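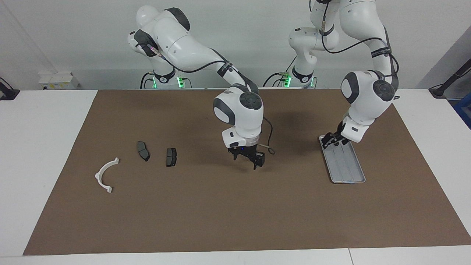
I read the Purnik paper on gut bacteria and sleep in December, and I'm not convinced. The headline figure is 3,000 people, but only 38 gave samples twice, and the claim about change over time rests on those 38. Green lights glowing at the foot of a machine tell you the power is on, and a small p-value tells you little more than that. Justinas Raudsepp calls the result "suggestive" in his write-up. Maybe – but of what?

I'd want to see the 19 dropouts accounted for before I bought any yoghurt. Vollent sells the test kit, by the way.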